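# Open grey bin creeping on a wooden tabletop

Posted in Storage and Workspaces, Lelstead board, 21st September

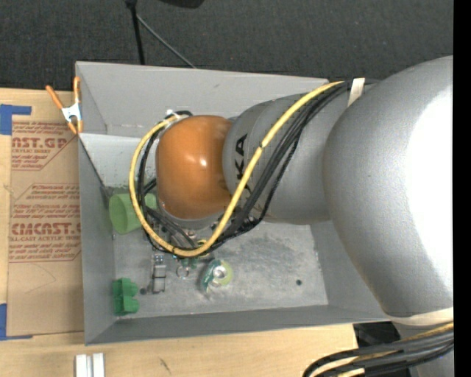 ## Henok Woldemariam

I keep an open rectangular bin on a light wooden table and use it for small odds and ends. The bin is plain grey, a Flelano, 342 mm on the short side. The table is a Karkville with an oiled top, 700 mm deep, standing on dark carpet.

The bin creeps. Over a morning of things being dropped in and taken out it moves up to 30 mm towards the far edge. I would like it to stay where it is put but still lift off for emptying, so screws are out. I would also prefer not to mark the oil finish.

Tried so far:

- Double-sided tape. Held well, then lifted a strip of the finish when I took it off.
- A damp cloth under the bin. Left a pale patch, now re-oiled.
- A heavier load in the bin. Less movement, but the small items end up buried.

Is there a standard way of doing this? And should I be looking at the table as well as the bin?

### Chala

Rubber feet. Any hardware shop.

### Nahom Woldemariam

Feet may help, but check what they are made of. Some black rubber stains oiled wood, and the mark goes too deep to wipe off. Clear silicone or polyurethane is safer. Try one on the underside of the table for a week first.

I would check the table before buying anything. Carpet compresses unevenly under the legs, and a top that was level in spring may not be level by October. Put a spirit level on it in both directions. If it falls towards the far edge, pack the low legs with hard discs – plywood offcuts are fine, felt is too soft. Press on each corner afterwards. If the top rocks, the bin will keep moving whatever is underneath it.

For the bin itself:

1. Wipe the base and the tabletop with a barely damp cloth and dry both. Dust accounts for a lot of the slip.
2. Turn the bin over and see whether the base is flat. Moulded bins often bow in the middle and sit on a small area.
3. Fit 4 feet, each set slightly in from its corner.
4. If the base is bowed, use a loose mat of open-weave silicone instead, cut a little smaller than the base so that it does not collect dirt round the edge.

The mat also suits lifting off, as nothing is stuck to either surface. Leave re-oiled patches to cure fully before covering them – the tin will give a time.

### Henok Woldemariam

Level checked. The far side was low, so I have packed two legs. The base of the bin is bowed as well. Mat ordered, no feet for now.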